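16/02/2018 — textile and basketware bench

Continued with the cover cloths for the sample table. Three candidates were left after the last round: the Brodel plain weave, the Kawaguchi felted cotton, and the beige check from Camik. The plain weave is out. It slides on the tabletop whenever something heavy is pulled across it, and the hem has already started to open at one corner. I have put it in the rag drawer.

The Kawaguchi cloth was washed at 24 degrees and hung overnight. Shrinkage was worse across the width than along the length, so it no longer covers the table on the window side. Tatsuya Miyazaki suggested stretching it damp on the pin board. I tried this on the offcut and the edges scalloped between the pins. It might work with closer pinning, but I don't want to repeat that job after every wash. Cloth folded and returned to the shelf, label updated.

That leaves the Camik check. It was cut with 28 mm of hem allowance on all sides, turned twice, straight stitch. I followed the printed line on the long sides and ignored it on the short sides, where the print runs off square to the thread. Anyone who recuts this fabric should pull a thread first and not trust the grid.

Pressing: medium iron, no steam, from the back. Steam raises the nap and leaves a shiny patch where the plate has stopped. The first piece has two of these patches near the selvage. They brushed out partly with the soft brush. Creases from the bolt are mostly gone after pressing, and what remains is slight enough to leave.

Put the large rattan basket on it in the afternoon to see how the pair would sit. 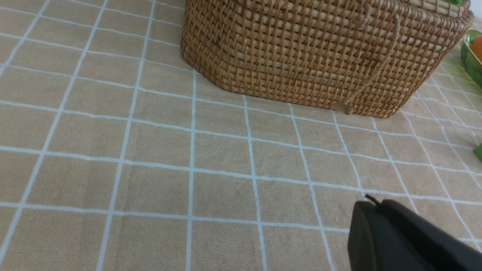 Large rattan basket on the check cloth, after pressing.

Notes on the pair:

- The cloth is sand to camel in tone and the basket is honey brown, so they are close, but the basket's outline holds well enough against the fabric. The darker openings in the weave do most of that work.
- The pale lines stay readable up to the base. Good for lining things up by eye when the table is reset.
- The basket has flat sides with angled corners, so it can be squared to the grid. The round ones never go back the same way twice.
- The surface looks patchy in tone from square to square. I checked for staining by turning the cloth end for end under the lamp, and it is the nap. No action.

Drag test, done by hand with the basket loaded to 500 g, then again with 200 g added. At the lower load the cloth stayed put. At the higher load it crept toward the pull and formed a small fold ahead of the base. Lifting and setting down gave no movement at either load. The underlay from Preseo is still in its roll and was not used in this test. I expect it to fix the creep, but it needs trimming first and the rotary cutter is out for a blade.

The reinforced band at the base of the basket is sound. I ran a nylon stocking around it to find loose ends and it caught once, on a strip tip low on one side. Trimmed flush with the small nippers, sanded with a fine stick, wiped down. Second pass with the stocking was clean. This should be done on every rattan piece before it goes on the napped cloth, as one raised end will pull a fiber each time the piece is turned.

Rattan was wiped with a barely damp rag, inside and out, then left to air with the lid of the cabinet open. No oil. Tatsuya prefers a thin coat of oil on the strips for the dry months — fine on the shelf pieces, but it will transfer to this cloth. We agreed to keep the oiled and unoiled baskets on separate shelves and to tie a paper tag on the oiled ones.

Open items:

- Trim Preseo underlay when the cutter is back, repeat the drag test with the same loads.
- Hem the second Camik piece. Thread is low, order the same beige.
- Wash test on the Camik offcut, same settings as the Kawaguchi cloth. Measure before and after on the thread line, not on the print.
- Look at the basket stock again in March when the heating goes down.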